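Looking after a hand-held gripper

The Cirkeck has two jobs that need doing often, and both are easy to put off. The first is the jaw tips. Wipe them with a damp cloth after every session and check that they still meet evenly. Worn tips slip on smooth things like cups long before they look worn.

The second is the markers. Use a dry lens cloth only. Spirit lifts the black, and a grey marker is read late or missed altogether.
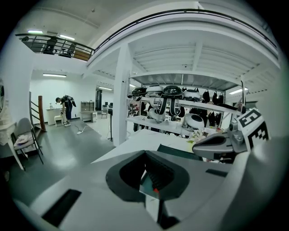
Győző Pap writes that he does his markers with a soft make-up brush and hasn't scratched one since July. He also says to check the screws behind the finger — his had worked loose after around 200 hours.

Fair point about the screws. Nip them up by hand with the short key and stop when they bite. The threads are soft, and a stripped one means a new finger from Sotimitz.

If you run a pair, label them left and right and keep them that way. Swapping parts between the two upsets the calibration, and you will spend an evening getting it back. Keep the leads off your walking line too, and coil any slack by the wall.

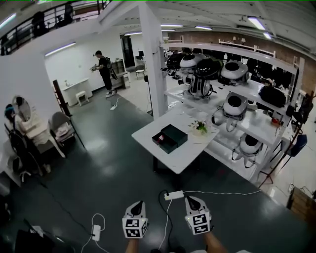

Both grippers in hand, with the power strip on the floor between them.

Store them with the jaws open. Closed jaws take a set over a few weeks and the tips go flat on one side.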